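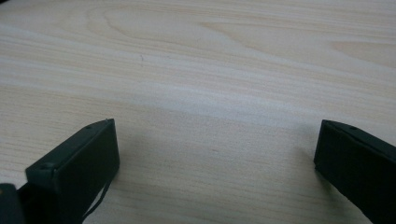
Otomura says its pale tabletops will outlast your lease. We'll see

Furniture seller Otomura has started pushing light wood tabletops at renters and small offices, and the pitch is a bold one: a surface that shrugs off daily use and still looks good when you move out.

The look is easy enough to like. Pale blond veneer, fine close grain, a few darker streaks curving through it. Whether it holds up is another matter. Veneer is a thin layer of wood, and once it's worn through there is little left to sand.

Otomura points to a wear test it ordered from Asolik, a testing shop, which ran a cloth pad over two sample tops for 4000 passes. Both came out "as new," the company says. The full report has not been released. A cloth pad is also a gentle opponent — most desks have to deal with keys, hot mugs and the rough bottom of a lamp.

Then there's the warranty. It lasts 53 months, an odd number that the company did not explain, and it leaves out heat marks, water rings and fading from sunlight. Those are the things most people would want covered.

The tops go on sale in September through Lamrani stores. Legs are sold separately. Otomura would not give a price for a replacement top.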